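Learning to Pick Up Thin Rigid Objects from Hand-Held Gripper Demonstrations
Final project report, Melur Entili and Chia-hao Fang
Submitted 5/7/22
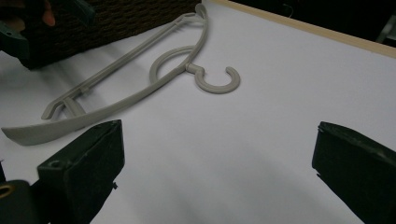
1. Introduction

Thin rigid objects lying flat on a table are a known weak point for parallel-jaw grasping. The clearance under the object is small, the jaws have to close on a narrow edge, and an error of a few millimetres in height leads either to a miss or to contact with the table. Clothes hangers add a second difficulty: they are open shapes, so the centre of the bounding region is often empty space, and a grasp aimed at that point closes on nothing.

Our project asked whether a policy trained only on demonstrations collected with hand-held grippers could learn to choose a usable grasp point on a plastic hanger. No teleoperation was used. The trained policy was then run on the Osman arm in the Namham lab.

2. Data collection

Demonstrations were recorded by both authors using a pair of hand-held grippers, each with its own camera. The fingers are the same shape as those fitted to the arm, so the view between the fingers at training time is close to the view at test time. All recordings were made on a white tabletop. The hanger was pale, and contrast with the table was therefore low. We kept this combination on purpose, as a darker surface would have made segmentation much easier and the result less useful.

We collected 319 demonstrations over June. Each one starts with the hanger flat on the table and ends with it lifted clear. The starting orientation was drawn from a list of 15 angles, and the operator placed the hanger by eye. Demonstrations in which the hanger slipped before the lift was complete were discarded at the time and are not in the total.

Lighting was not controlled. The blinds on the west side of the lab do not close fully, and recordings made late in the afternoon have stronger shadows. We did not label recordings by time of day, which we now regard as a mistake.

3. Method

Gripper pose was recovered from camera images and inertial data using the Cestix tracking package. Segments where tracking was lost were cut. The remaining data were resampled to a fixed rate and the gripper width was normalized to the range zero to one.

The policy takes the two most recent images from the wrist camera, the current gripper width and the relative pose over the last step. It outputs a short sequence of relative poses and widths. We used an image encoder with pretrained weights and trained the full network for 3,000 steps. A second network with the encoder frozen was trained for the same number of steps as a comparison.

Relative poses were used throughout. An early version used poses in the table frame, and it failed whenever the table had been moved between sessions.

4. Results

Both networks were tested on the same set of starting angles, one trial per angle. A trial was counted as a success if the hanger was lifted and held until the arm reached its rest position.

The fully trained network succeeded in 13 of 15 trials. In both failures the fingers came down on either side of the correct edge but stopped too high, and the hanger slid out during the lift. The frozen-encoder network did worse. It tended to approach the open area inside the hanger and close there, which is the error described in the introduction. We stopped that test early after a hard contact with the table and do not report a rate for it.

Grasps on the broad lower arm of the hanger were more stable than grasps on the thinner rod. The policy was not told to prefer one over the other, but the demonstrations favour the lower arm.

5. Limitations

Only one hanger was used. Wire and wooden hangers have different thicknesses and we make no claim about them. The number of trials is small, and repeated trials at each angle would be needed before the two networks could be compared properly. Height error remains the main cause of failure. A fingertip contact sensor, such as the Morner pad already fitted to the lab's other arm, could be used to stop the descent on contact. This was outside our budget of time.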